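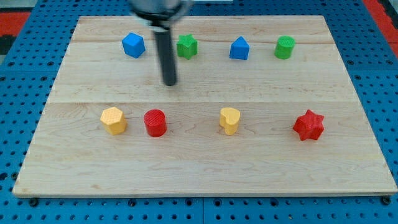
十一月，下午三点多，咖啡第二杯

先把今天的事记下来，不然明天又要翻聊天记录。Ilmont 那个商业秘密的案子，我们小组这周一直在试新的证据梳理流程，今天总算跑完了第一轮（累，但是挺开心的！）。

背景大家都知道：Ilmont 说前配方主管 Leandro Quezada 跳槽去 Satine 的时候带走了涂层工艺的文件，Satine 说那些东西业内早就公开了。我们代表 Ilmont，所以最要紧的就是证明两点，一是这些内容确实不为公众所知，二是公司真的采取过保密措施。第二点比我想的麻烦多了。

上午和 Impi 一起过保密协议。人事那边给过来 70 份，签字页齐的只有 35 份，剩下的要么缺附件，要么版本对不上。Impi 觉得旧版本里“技术资料”的定义太宽，对方肯定会咬住这一点，说什么都算秘密就等于什么都没保护。我倒觉得还好，旧版后面挂了一份分级清单，工艺参数单独列着，就是清单没有签名，得找人作证它当年确实发下去了。Leandro 自己签的那份是旧版，附件在，谢天谢地。

然后是邮件。关键词筛完还剩 3000 封左右，比上次估的少，可还是多。我本来想按时间顺序看，看了一个钟头就放弃了，改成先看带附件的、再看发往外部地址的，顺畅很多！下次直接这么来，别再犯傻。筛出来几封离职前两周发到私人邮箱的，附件名看着像会议纪要，打开以后里面夹着烘干曲线的表格。这几封我标了红，放在共享盘“待议”里，先别往起诉状的附件里放，等 Lorena 看过再说。

说到 Lorena（Retamal，我们的技术专家），她中午打电话来，讲了快四十分钟，我手都记酸了。大意是：单看每一个温度区间，教科书里多半找得到；可几个区间怎么搭、先后顺序怎么排，她没在公开文献里见过。那我们的主张就得往“组合”上写，别一条一条地列参数，一列就会被对方逐条打掉。我挺喜欢这个思路的，只是秘密点的文字描述得重写，现在那一稿太散了，读起来像产品说明书。

Patricio 不太同意。他担心写成组合以后，Satine 只要改动其中一步就能说自己没用。我们在走廊里吵了半天（友好地吵），最后说好写两个版本：一个宽的，一个窄的，宽的放前面。他负责窄的那版，我负责宽的。

还有个小插曲，Cisternas 事务所那边（Satine 的代理人）来函，要求我们在证据交换之前先把秘密点讲明白。语气挺冲，但要求本身不过分，我们早晚也得交。回函草稿我写了一半，卡在保密令那段：谁能看、能不能给客户内部的人看、看完要不要销毁。Czesław Gajewski 以前在 Bokis 案里用过一份只限外部律师查阅的条款，我记得写得很干净，问他要一份。

给自己和大家的几条：

- 秘密点宽版，我写，写完先发 Lorena，别直接发客户
- 缺签字页的协议，Impi 再去跟人事要一遍，也问问有没有电子签的记录
- 标红的邮件要留原始格式，不要转发！转发会把头信息弄乱，上回吃过亏
- 访问日志还没拿到，IT 说系统换过一次，老日志可能在备份带上，Patricio 去追
- 分级清单是谁发的，找当时的行政问问

另外有件事一直在我脑子里转：Leandro 离职面谈的记录里有一句“已提醒保密义务”，可没写是谁提醒的、怎么提醒的。字迹和表格其他地方也不太像。未必有问题，也可能就是换了个人补填，但要是对方先发现了来问，我们得有答案。先不写进备忘录，当面跟 Czesław 说。

回函写到第三段，剩下的晚饭后接着弄。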